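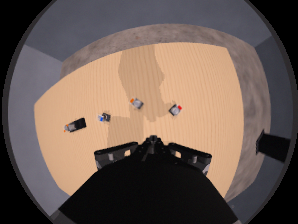 Re: Oiling a timber benchtop before the cold weather

3 min read

I've been through this twice now, once on a kitchen bench and once on a dining table, so I'll answer the question about oil first and the one about sanding after. Use a hardwax oil if the top will see water, and a plain penetrating oil if it won't. Both will darken pale timber a little. If you're starting with a top in that light peach-tan colour with faint striations running across it, like the one in the first picture, expect it to go a shade warmer with the first coat and not much further after that. Test it on the underside. The change in colour is hard to judge from the lid of a tin.

On Sunday, someone on the list wrote:

> We have a secondhand table from the Larden clearance sale, solid top, no
> finish that I can see. I was going to put linseed on it and leave it at that,
> but my neighbour reckons linseed goes sticky and I should use varnish. It
> will be used for meals and homework. Do I need to sand it back first, and
> how long before we can eat at it? Also, is it worth doing the underside?
> The instructions on the tin only cover floors.

Raw linseed does go sticky if you leave it on thick, and it can take weeks to cure in a cold room. Boiled linseed is quicker. Either one will mark if a wet glass sits on it overnight. I wouldn't use it for a table where kids do homework. Varnish is tougher, but when it chips you have to take the whole top back, whereas oil can be patched in an afternoon.

Yes, sand it. Start at 120 and finish at 180. The Bouchard tin says 200 for the last pass, but that isn't a grit you'll find at the hardware store here, and anything much finer closes up the surface so the oil sits on top. Go with the grain. Vacuum, then wipe with a barely damp cloth and let it dry before you open the tin.
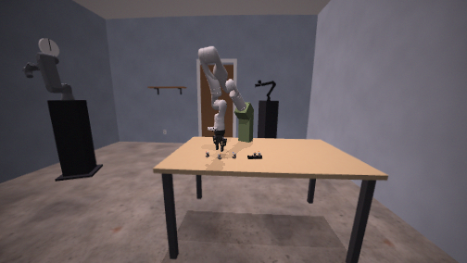 Put the oil on thin with a lint-free cloth or a white pad. Leave it for 40 minutes, then buff off everything that hasn't soaked in. Most of the sticky tables I've seen came from skipping the buffing. Do 2 coats on the top, a day apart, and a third on the end grain if it still looks thirsty. The edges are easy to miss because you're looking down at the top the whole time, so run a hand along them when you finish.

Do the underside as well. One coat is enough. A wide top that is sealed on one face only will take up moisture on the other, and it can cup by the end of winter. If the legs unbolt, take them off first and lay the top on a couple of padded sawhorses. If they don't, lie on a blanket and put up with it.

As for eating at it, wait a week and use placemats for the second one. Keep hot dishes off bare oil altogether.

One safety item. Oily rags can heat up and catch fire by themselves when they're bunched in a bin. Spread them flat outside until they're stiff, or soak them in a bucket of water before they go in the garbage.

My tin was the small Bovholm one and it cost me $37. It did the dining table, top and bottom, with enough left over for a touch-up the next December. I ordered through Postelier and it came with a dented lid but no leak. The colour was listed as natural. I haven't tried their white-tinted one, so if anybody has used it on a pale top I'd like to hear whether it stays even.

Shares: 2
Comments: 37

Recent on this list
Removing candle wax from unfinished timber
Filling a split in a tabletop: epoxy or a butterfly key
Felt pads that stay on
Re: Is it worth stripping painted chairs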